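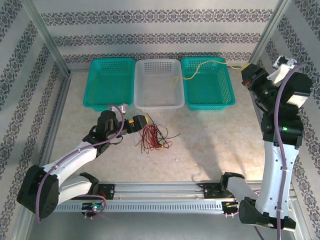 4.2. Percepción y planificación con cables

El planificador Plosine divide la tarea de clasificar cables en cestas en 4 fases, y cada brazo mantiene su propia cola de acciones. La cámara fija propone la región de agarre; la cámara de muñeca corrige después la pose, porque desde lejos los hilos rojos y negros se confunden en una sola máscara.
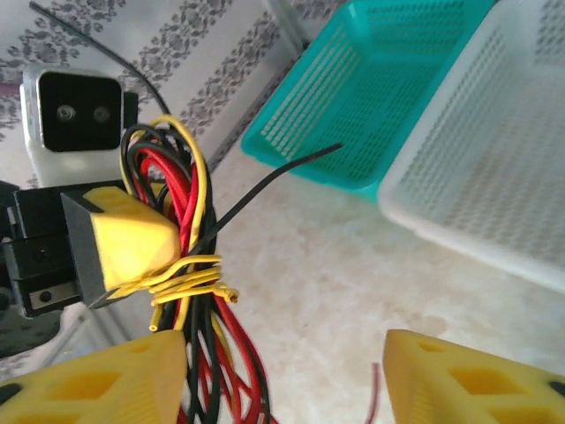
Figura 3. Vista de muñeca: haz de cables rojos, negros y amarillos.

El segmentador se ajustó con casi 1,000 imágenes anotadas por Tanoli y Thân. Cuando dos máscaras se cruzan – caso frecuente en los bucles – el módulo conserva las dos hipótesis y pide una vista nueva.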